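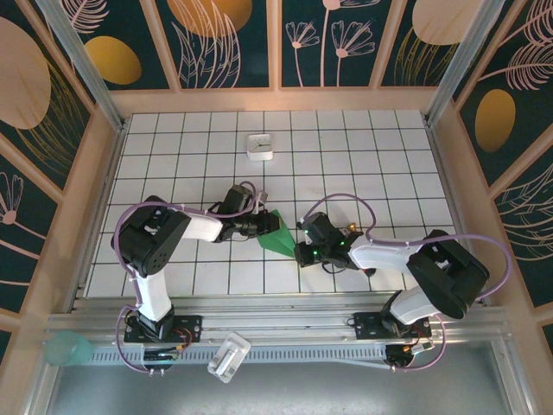 Plornport, Issue 6, page 4

Small clocks and tiled floors: your questions

I get a lot of mail about clocks for somebody who only meant to write one column on them! Tamara Derkach very kindly sorted the pile for me, and these are the ones that kept coming up.

Why do you like the plain square ones so much?
Because I can read them without my glasses. The little white one at the top of the page is just my kind of clock – pale face, thin dark hands, nothing else going on. I have a fancier one in the hall with curly hands and I still get the hour wrong on it.

Doesn't a white clock get lost on white tile?
A bit, yes. Black grout helps a lot, because those lines give your eye something to measure against. If you have white tile with white grout, I'd go for a colored case or put a dark coaster underneath. Nadiia Boiko wrote in to say she stood hers on a slate sample from Chowdary and it looks great (the sample was free, too).

Can I keep a clock on the bathroom floor?
You can, but I wouldn't. Steam gets into the case and fogs the face. Mine lasted one winter. A shelf on the far side from the shower is much kinder to it.

Mine ticks and it's driving me up the wall. Help?
Hard tile makes it louder. Put a square of felt under it. If that doesn't do it, look for a movement sold as "sweep" or "silent" next time and give the ticker to someone who sleeps better than you do.

How do I clean black grout without turning it gray?
Go easy on the bleach! I use warm water, a drop of dish soap and an old toothbrush, then I wipe it with a towel right away so the soap doesn't dry in the lines. That chalky haze people complain about is very often leftover soap. My own floor has 82 tiles and I do it in two evenings with the radio on.

What about a cloudy clock face?
A dry glasses cloth first. If it's plastic, skip window spray – I ruined one that way. Enikő Takács swears by a tiny dab of toothpaste for scratches, and I've tried it on a cheap one with decent results.

Should I take the battery out if I'm storing it?
Yes please. I've opened more than four clocks with crusty green contacts this January alone.

Do you swap or sell clocks?
Swap only. Write to me care of Plornport and tell me what you've got and whether it keeps time. It's fine if it doesn't, I like having parts.

Yaroslav Yurchenko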